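Paora Nepia has looked after the bedrooms at the Tipoki guesthouse for four years, and he still gets asked why there are phones in them. "People have one in their pocket," he says. "Then the pocket one dies at two in the morning and they want towels."

We talked in one of the ground floor rooms, where the phone sits on a round side table near the headboard.

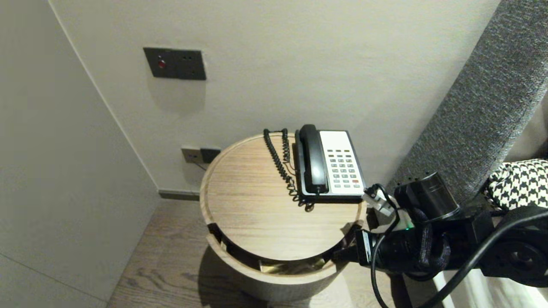
Page last changed: 14th April

The table has a light oak top with a raised rim. Nepia likes the rim. "Pens stay put. Before that we had square ones with flat tops and everything ended up behind the bed."

He keeps a corded model with a handset and a coiled cord. Cordless ones were tried in February and sent back. "They walked off. I found one in the laundry." The cords tangle, so he lets each handset hang and spin until it straightens out.

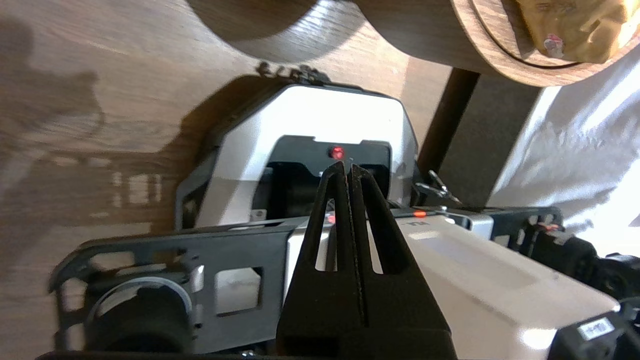 Cleaning is a damp cloth for the keys and a dry one for the wood. He won't use spray on either. A replacement phone costs him $326, and he has bought two. "Both were coffee," he says.

Would he change anything? He'd like a bigger table. "You get a phone on there, then a glass and a book, and you're full."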